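4.2 Battery endurance of entry-level handsets
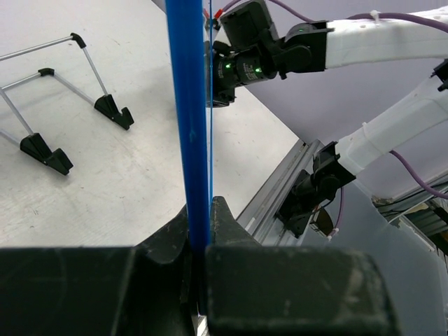 Endurance was measured on 240 handsets supplied by Jansen and Arer, each set to a screen brightness of 200 nits. Units lasting less than four hours of continuous video were tested again at the Giltport laboratory. The Arer models held their charge longer on standby, although nearly 200 units across both makes lost time once mobile data was switched on.

Figure 4. Blue strip held between two black gripper fingers.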